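A pause is a promise

I have been meaning to write about the business with the arm at Ilwood since January, and I kept putting it off, partly out of embarrassment and partly because the bruise on Kianoush Hassanpour's forearm had faded long before I knew what I thought about it. I know now, more or less, so please bear with me.

The job is as gentle as robot work gets. An arm picks up a steel cup of dry kibble, tips it into a plastic pitcher, and sets the cup down again. We had run it 600 times that winter and the worst we had suffered was kibble on the floor (you learn to listen for the crunch). I think the gentleness of it was a large part of the trouble. We all stood closer to that table than we would ever have stood to a saw.

On the morning I am thinking of, the arm stopped partway through a run. The screen said PAUSED in nice big letters. Kianoush, who is a careful man and had read the word twice, leaned in to straighten the tray. Ten seconds after it had stopped, the arm decided that whatever was bothering it had passed and went on with its move, straight across his. He pulled back, said something I won't repeat, and hit the red button with his other hand.

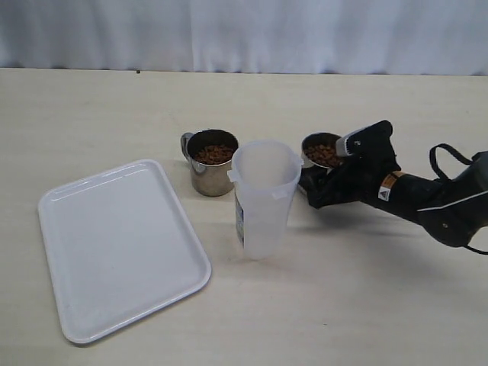
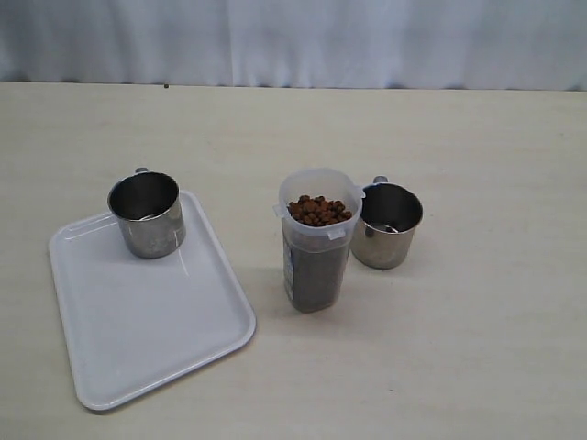
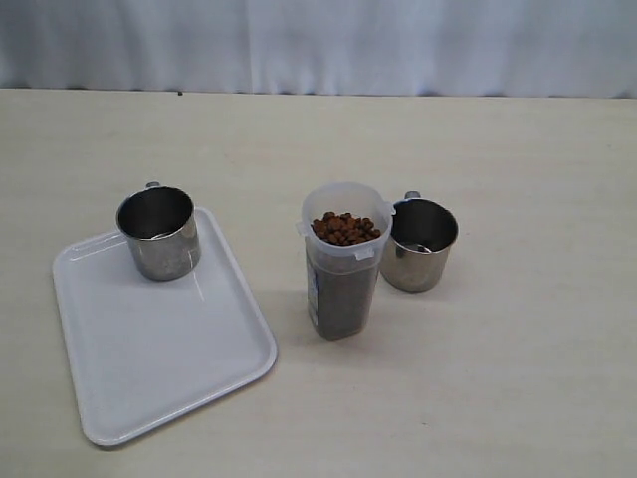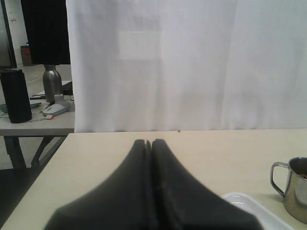
The pouring table at Ilwood, with the last picture taken from the arm's wrist camera.

The report came back from Gavholm, who look after our software, and it was polite and thorough and it made me cross. The arm had "performed as configured." There was a setting called auto-resume, switched on at setup to save time over small hiccups, and the operator had "entered the work area without engaging the stop." All true! He should have pressed the button first, and he would be the first to tell you so. But I have turned this over a good deal on my drives home, and I can't make my peace with that sentence.

When my dishwasher is paused, it waits for me. So does the movie I fell asleep in front of. We have all spent years being taught what that word means, and then we put it on a screen next to a machine with a motor in every joint and let it mean "back in a moment." If a machine may start again on its own, it should say so, with a countdown and a loud noise — or better yet, it shouldn't be allowed to start again until a person has pressed something.

I asked for that, and the reply was that it would cost us time. I'm sure it would. We worked it out at two minutes on an ordinary day, walking over to press the green key after each little hiccup. I have spent longer than that looking for my glasses.

Auto-resume is off at our table now, and the green key has a worn spot already. The setting itself is still there in the menu, and it still comes switched on for the next people who unpack one. I have written to Gavholm again, a longer letter this time, and I would be glad of company if anybody reading this has the same menu and the same complaint.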